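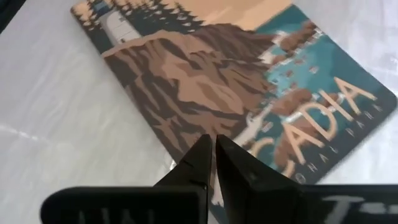

Mouse pad with lighthouse and cliff artwork.

Frequently Asked Questions — Household Goods Consignment

Kaimal Consignment Centre accepts used household and office goods for sale on behalf of their owners. The answers below apply to both the Hatano Street counter and the Flundico depot.

Who may consign goods?
Any resident aged 18 or over may open a consignor account. Government-issued photo identification is required on the first visit. Accounts held by businesses are administered separately and must be arranged in writing.

What items are accepted?
The Centre accepts dishes, glassware, small furniture, lamps, framed prints, desk accessories and linens. Mattresses, child car seats, bicycle helmets and recalled products are declined in all cases. Electrical goods must carry a legible certification mark and will be tested at the counter.

Do dishes need to be in complete sets?
No. Single plates, bowls and serving pieces are accepted, provided they are free of chips and cracks.

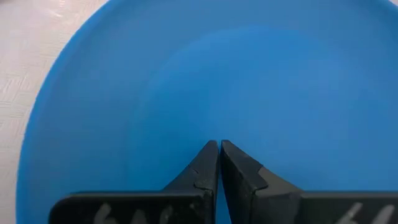
Dinnerware should be washed and fully dried before it is brought in. Pieces should be wrapped individually in plain paper, as newsprint may leave marks on lighter glazes. Staff are unable to wash items on a consignor's behalf.

How are prices set?
Prices are set by Centre staff at intake. A consignor may specify a minimum price for any item expected to sell for more than $20. If the Centre does not agree to the minimum, the item will be returned at the counter.

How long are goods kept on the floor?
Goods are displayed for 11 weeks. The price is reduced by a quarter after the first six. Unsold items must be collected within 9 days of the end of the display period — after that date, ownership passes to the Centre.

When are consignors paid?
Payment is issued by cheque or direct deposit at the end of the month following the sale. Goods sold in May, for instance, are paid at the end of June. Balances below the minimum are carried forward.

Is my property insured while it is at the Centre?
Goods are covered against fire and theft under the Centre's policy, to a maximum of $510 per account. Breakage by customers is not covered. Consignors with items of higher value may wish to ask about the Prudent plan, an optional form of coverage available at intake.

May I change my mind?
Items may be withdrawn at any time on presentation of the intake receipt. A handling fee applies to withdrawals made in the first two weeks.

Last revised Wed 15 July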